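Slide 6: the Grinport lunch swap

Okay, my favorite part! Grinport started with two tables on a Thursday and a sign-up sheet taped to the door. By September they had shared 1,075 lunches. (Pause, let them take that in.)

Mention the Indley kitchen, 233 recipes in the binder, all handwritten. Read the lentil one aloud if there's time!

Slide 7: setting the table 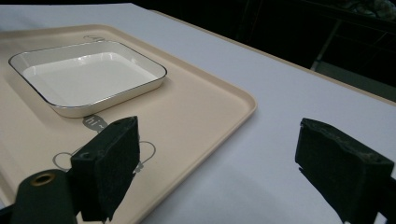
Prakash Hegde told me the soup days always filled up first, and could we please plan more of them.

Yes, we can! Go to sign-up details.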